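Can a robot arm sort mixed stock from a bin yet, or is it still trade-show stuff?

Nayeli Figueroa
I run a small trim shop in Risley and we end up with bins of short wooden sticks, colors mixed, lying every which way. Skundard quoted us a monthly rate of $857 for an arm plus setup. The salesman says it will pick and sort all day. I've heard that before about a vacuum that ate my rug. Has anybody had one on a real floor?

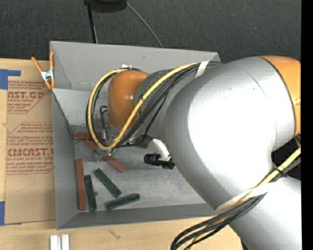
Abundio Ochoa
Ask him for picks per hour with your parts, dumped in by your people. We got a number like that out of Barajas once and it was 453, on a good shift, with a guy standing next to it. My nephew beats that with the radio on. Sticks crossing each other were the worst. Also get the price of spare fingers in writing.

brusow_fan
depends on the gripper

Marisol T.
We kept ours. It's slow, but it runs after 6 when we've gone home, and in the morning most of the bin is done. I would not pay for one to work days. Don't sign for longer than a trial.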